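Letidley Season 3: Viewer FAQ
Last updated 5/29/23

When does the new season start?
The first two episodes of Letidley are already on Vevora. The remaining six follow one per week, for a total of 8. The reunion is a separate title and is not included in that number.

Is Kirsten Laxdal still in the main cast?
Yes. She is credited as a main cast member in every episode. She left the group house in March, after filming had begun, so she appears in fewer shared scenes from episode 3 on.

Did she and Lerness settle the house dispute?
Not on screen. Episode 2 covers the first meeting with the mediator. The show gives the disputed deposit as $4000 and does not say who paid it.

Why is Baldursdóttir listed as a "friend of the cast"?
Friends of the cast appear in group events but have no solo interviews. The credit can change between seasons. It does not change within one.

Are the unaired scenes available?
Yes, under Extras. There are 68 minutes in total, sorted by episode. Subtitles are in English only.

How do I apply for reunion tickets?
Use the form on the show page. The studio holds 800 people. One form covers two seats, and duplicate forms are deleted. 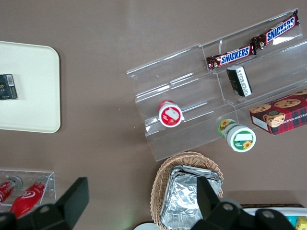

Kirsten Laxdal: The answer on the house needs a fix. The mediator meeting in episode 2 was the second one. The first was never filmed, and the deposit was discussed at both.

Will the page be corrected?
The answer above describes the order shown in the episode. A note on the unfilmed meeting will be added with the next update. Other corrections can be sent through the contact form, with the episode number and the time in the episode.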